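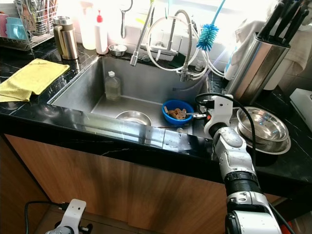
October, 9:40 a.m. | By Seija Keskinen, Product Information

Zinow Undercounter Water Filter, Model 500

The Zinow 500 is a single-cartridge drinking water filter for household kitchens and small staff rooms. It is installed in the base cabinet on the cold water line and supplies the existing faucet. No separate tap is required.

The standard cartridge is a pressed carbon block. It reduces chlorine taste, odor and fine sediment. It does not soften water and is not intended for use with untreated well water.

Specifications
Cartridge life: 1000 gallons or six months, whichever comes first
Housing height: 367 mm
Clearance below housing: 200 mm
Connections: 3/8 inch compression
Mounting: steel bracket, four screws (supplied)

Installation
Close the cold water valve and open the faucet to release pressure before disconnecting the supply hose. After the cartridge is fitted, run cold water for five minutes and check both connections for leaks. The filter must not be installed on a hot water line.

Replacement cartridges are sold singly and in packs of three. Cartridges made for the earlier Pomare housing do not fit this model. Warranty claims must include the serial number printed on the bracket.

Shares: 14 | Comments: 2

Related items
Zinow 200 Compact Filter
Wamholm Supply Hose Set
Brandar Housing Wrench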